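4. Recording Rules for the Book Return Task

The Brumo rule set was written for shelf and rack tasks in which one flat item at a time is moved between a tray and a slotted holder. This section gives the rules as they were applied in the study, the changes made to them during the work, and the checks used to decide whether an episode could be kept. Figure 3 shows the work cell from the outside and from the wrist.
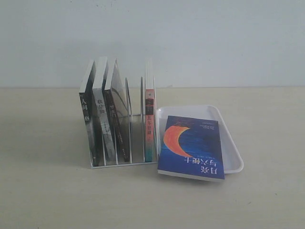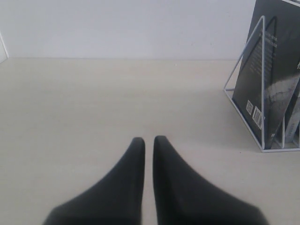
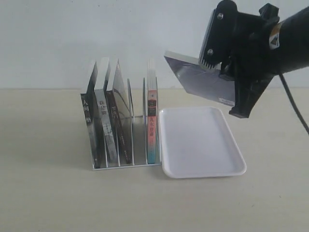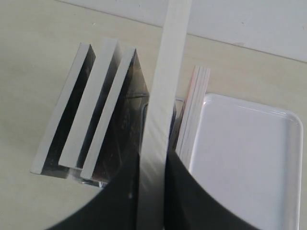

Figure 3. Book return task. (a) Book lying partly on the tray, no gripper in view. (b) Wrist view, fingers open. (c) Book held in the gripper, tray empty. (d) Wrist view, flat item held between the fingers.

4.1 Scope and version

All episodes were recorded under version 3 of the rules, frozen on 2018-09-28. Later edits concern wording only and are listed in Appendix B. The rules apply to the task layout, the motion of the arm near the rack, the two camera views and the log. They do not cover the choice of controller. Work cell safety is handled by the site and is a precondition for recording; an episode started without a signed cell check is void whatever its content.

Two sites took part. Calterby recorded 300 episodes and Bergmann recorded 300. Both used the same written rules and the same log tool, Olov, and neither site saw the other's episodes until both sets were closed.

4.2 Layout before an episode

The tabletop is cleared of everything except the rack, the tray and the books named in the episode sheet. The rack and tray may stand close together, but the arm must be able to reach the tray without passing over a standing book at less than the set clearance height. Empty slots are left where the episode sheet puts them. Operators are not allowed to move an empty slot to the end of the row to make the placement easier, a habit we found in the pilot at both sites.

Books already in the rack may lean. An early draft called for upright books, and this was dropped after the pilot. Thin paperbacks settle at a slant in most open racks, and straightening them by hand before each start gave a layout that the arm would never meet in normal use. The rule now says that a leaning book is accepted as long as its top edge does not cross into the target slot.

A book on the tray may lie across the rim or extend past it. It may also be turned in any direction, including upside down with respect to the outside camera. The start pose is taken from the episode sheet and is not corrected after the operator has stepped back.

4.3 Motion near the rack

Rule 7 sets a single approach height for all slots. The arm stops at this height, the wrist view is stored, and only then may the book be lowered. The stop can be short, but it has to be present in the log. Episodes in which the arm blends the approach and the descent into one motion are marked as failed on form, even if the book ends up in the correct slot.

Rule 8 covers grip. Both fingers must be in contact with the book before lift, and the book may not be dragged across the tray to reach a better grip. Tilt while the book is in the air is allowed. Tilt at the moment the lower edge enters the slot is limited to the value in the episode sheet, and the limit is tighter for slots with a neighbor on each side.

Rule 9 covers release. The fingers open fully, the arm withdraws straight up to the approach height, and the episode ends there. Pushing a released book with a closed finger is counted as a second contact and is logged as such.

4.4 Camera views

Each episode has an outside view and a wrist view. The outside view must take in the rack, the tray and a strip of bare table in front of both. The wrist view must show both fingertips for the full length of the episode. A held book will often hide part of the rack from the wrist camera. This is accepted, and the label for the target slot is then taken from the outside view alone.

Small print on covers and stickers is not used for labeling. Book identity comes from the episode sheet. At Bergmann, some labels in the first batch had been read from the spines, and these were replaced.

4.5 Review and rejection

Each episode was reviewed by a person who had not recorded it. The reviewer worked from the Olov log first and the two views second, and marked every rule as met, not met or not testable. "Not testable" was added for cases in which neither view could settle the matter, for example contact between a book edge and a clear divider.

Across both sites, 34 episodes were rejected. The most common ground was a missing stop at the approach height, followed by a start layout that did not match the sheet. Rejected episodes were kept in a separate set with their review marks and were not recorded again, so the counts per slot are slightly uneven. Section 5 reports results on the accepted episodes only; the same tables with the rejected set included are given in Appendix C.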